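5th January

Sink task, wrist camera, Ikilik rig. Second go at the plan Reisinger sent over before the break: 2000 demonstrations of washing up, 200 held back for checking. I said before that I doubted the total would buy us much and I still do. Most of the early ones look like the same demonstration done over and over by the same tired arm.

Changed the sponge start position between takes, as agreed. Left the lighting alone. The warm lamp stays until someone shows me it matters. The Grilten logger dropped its timestamps 2 times this morning, both during a reset, so nothing lost, but I don't trust it and have gone back to writing start times by hand.

Went through wrist footage after lunch. Fast moves over the basin smear badly. You can still pick out the green and yellow of the sponge and the slots of the drain strainer, but anything clear or pale against the steel is a struggle even for me, and I know what we put in.

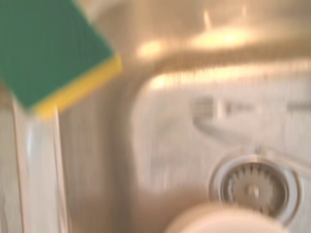
Should blurred takes be thrown out before training?

Only if the blur covers the moment of contact. A smeared approach is what the camera will give the policy when it runs for real, so a set made up of sharp frames teaches it a sink it will never see. Takes where the grasp itself can't be made out should go, along with their labels.

That is the rule for now, anyway. The Stulex people claim their filter sorts this out by itself. Ran it on the morning's batch and it threw away good slow takes and kept a couple where the sponge never got near a dish. Their write-up shows a matt sink. Ours is shiny and full of reflections. Draw your own conclusions.

To do: shorter exposure, same lamp, repeat the morning's set. Compare the success rate on the held-back ones and not the training loss, please, whoever gets to it first. Split the held-back set by operator as well, which should have been done at the start. Spare gripper pads are in the drawer under the monitor.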